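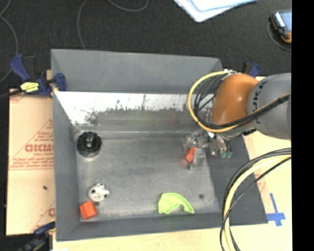 A gray metal bin on a light wooden tabletop, with a black wheel-like part, a lime-green curved piece and bright orange-red pieces inside.

In most homes there is one container where the small things go. It is a drawer, a tin or a shoe box, and it holds the parts which have lost their place but which we do not want to throw away. In Likness, a small town where repairing is still a common habit, people call it the "later box".

I started to take an interest in these boxes when I moved to the town and had to empty my own. I found a wheel from a toy which I no longer had, and a piece of clear plastic that I could not name at all. I kept both of them.

The repair shop Rultero, on Lunde street, has made this habit into a service. Residents may leave their odd parts at the counter, and anybody may come and search among them until 5 in the afternoon. The shelves now hold 800 parts, sorted by shape and size. Sorting by use was tried first, but too many pieces had no known use, and the shelf for these became the fullest one.

What surprised me was how important the container is. A deep box hides the small things under the large ones, and then the same part is bought again. A wide metal bin with a flat floor is better. When the pieces lie apart from each other, a green curve or an orange-red block is found at once, and even a clear part can be noticed by the light on its edges. Metal becomes scratched with time, of course, but it is easy to wipe and it does not bend under a heavy load.

The shop gives simple advice for the home. Put in only one layer. Empty the bin completely two times a year - spring and August are good months - and place every piece on a table before deciding about it. Small round parts should go in last, as they roll.

A similar collection has opened in Toltgate, in a former shoe store. It began with 66 parts, and the first one taken home was a black plastic wheel.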